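Pre-run check, bathroom set, May batch. Filled in by me, second pair of eyes Lovisa Sjöberg, who was patient with my muttering!

## Before we start the batch

- [x] **Random seeds logged.** Yes, and in the shared sheet this time, so Su-chen Mak doesn't have to dig through my notes again.
- [x] **Joint limits loaded for the arm.** Fine. I kept the softer set from the Amundsen kitchen runs – a bit slow, but it never throws the wrist about.
- [x] **Target for the batch agreed.** 500 episodes, 400 for training and the rest held back.
- [ ] **Collision shapes match the visible meshes.** Mostly! The tank lid is good. I'm still not happy with the curved edge of the bowl, so I've left this unticked until Udov sends the new mesh.

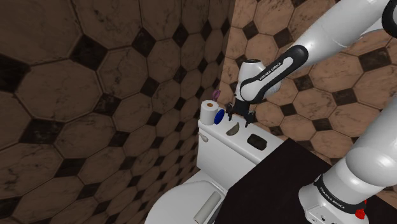

My big worry with this room is clutter spacing, and I've gone on about it to anyone at Vikeck who'll listen. If things are dropped in too close together the fingers can't get down between them, and we end up saving a pile of demonstrations where the arm just nudges stuff about. The blue piece leaning on the toilet roll is a good test of that, and I'd want a few clean grasps on it before we let the batch run on its own. The grey crescent has more room, so I'd start there (lovely shape for checking grasp angle, too).

## Layout and start pose

- [x] **Gripper starts clear of the tank lid.** Clear, but low. I'd lift the start pose by 3 cm so the first move isn't always sideways.
- [x] **Nothing spawns inside anything else.** Stepped through 18 layouts by hand and found no overlaps.
- [ ] **Items on the seat lid stay put.** Needs a longer settle time before recording starts. Round things on a lid make me nervous.
- [x] **Wall texture swaps working.** Yes, the tan tiles are one of the Oltport set and they load without a fuss.

## Still to do

Lovisa wants failed grasps kept and labelled, I want them in a separate folder, and we've settled on both. Su-chen is rerunning the settle test on Sunday evening. Please don't start the full batch until both empty boxes are ticked.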